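Sorting Out the Parts Bin: Our Storage Project
Pradton Workshop Skills, group report

Our group was me (Rocío Ccori) and Danylo Pavliuk, and we picked the least glamorous topic on the list: bins. Specifically, how a small workshop should store loose parts so that people can find them, grab them and put them back without scraping their knuckles or swearing. I know it sounds dull! I thought so too until we spent our first afternoon watching people dig through a deep box for one washer.

The shop we worked with is Malach, a little repair place that fixes pumps and garden equipment. They had everything in deep straight-sided crates. Small stuff sinks to the bottom of those and slides into the corners, and then you're in up to your elbow. Danylo timed a few searches on his phone, and the slowest one took 16 minutes (the guy stopped for a coffee in the middle, but we left it in because that's part of how a search goes).

So the first thing we wanted to try was shape. A bin with sloping walls lets parts slide toward the middle, so the corners don't collect as much. The downside is that you lose some floor space, and two sloped bins side by side leave a dead gap between them where dust and the odd screw will end up.

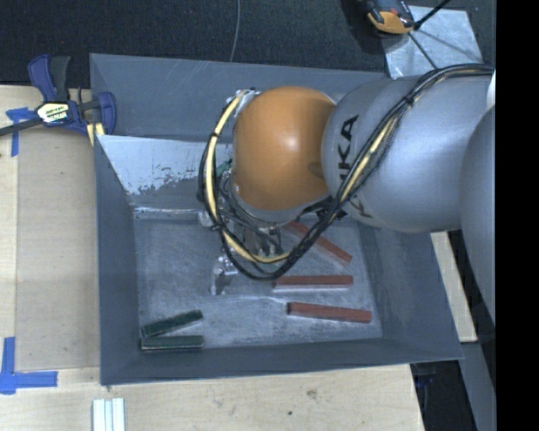 The second thing was the surface. I wanted everything painted white so small dark parts would show up, and Danylo thought that was a terrible idea. We argued about it for most of a lunch break. He won, mostly. Pale paint looks great at first, but heavy parts chip it, and then you have flakes in with your fittings. Gray hides the scratches, and a mid gray still gives you decent contrast with both shiny and black parts. We ended up testing 3 finishes on scrap panels by dropping bolts on them over and over, which was the most fun part of the whole project and also the loudest.

For the real trial we set up 6 bins at Malach, all gray, labeled on the front in big letters. We had a layout plan from a storage handout by Balogun, but we changed it after the first morning because the stuff people reached for most had ended up farthest from the bench. That one was my fault. I'd arranged it alphabetically.

People liked the sloped bins for fittings and hated them for anything long. Hose clamps were fine, but rods just leaned on the walls and fell over whenever somebody bumped the table. We moved those back to a straight crate and didn't fight it.

If we did it again in August, when the shop is slower, I'd want a longer trial and a proper mat under the bins to cut down the noise. Danylo wants to try a removable liner so you can lift everything out and sweep. We priced one but ran out of time to order it. Our timing sheets and the sketches of both layouts are stapled to the back, with my coffee ring on page two.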